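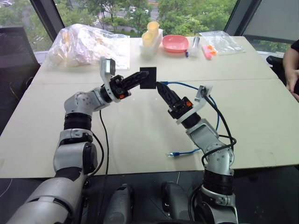
Una superficie clara y despejada ayuda a ver las manchas.

Limpiar y cuidar la mesa de trabajo
por Friederike Hamann

En mi casa la mesa grande sirve para coser, para reparar lámparas y a veces para amasar pan, y por eso se ensucia de muchas maneras. Escribo lo que hago yo después de varios años.

Polvo y migas. Primero paso un cepillo suave, siempre hacia el mismo lado. El trapo húmedo viene después, si no, el polvo se hace barro en las esquinas.

Grasa. Mezclo 200 ml de agua tibia con una cucharadita de jabón neutro. Mojo el paño, lo escurro muy bien y froto en círculos pequeños. Luego paso otro paño solo con agua y seco enseguida.

Pegamento. Si es cola blanca, pongo encima un trapo mojado durante cinco minutos y la levanto con una tarjeta vieja de plástico. Con pegamento instantáneo tengo menos suerte – la acetona lo quita, pero también puede quitar el barniz. Hagan la prueba antes en la parte de abajo.

Cercos de vasos. En madera encerada uso lija muy fina y después un poco de cera. No recomiendo la mayonesa, que me aconsejó mi vecina y dejó olor toda la semana.

Madera aceitada. En noviembre, cuando empieza la calefacción, doy una capa delgada de aceite de linaza y espero 60 minutos antes de retirar lo que sobra. Los trapos con este aceite pueden encenderse solos: hay que extenderlos al aire libre hasta que estén secos, nunca guardarlos arrugados.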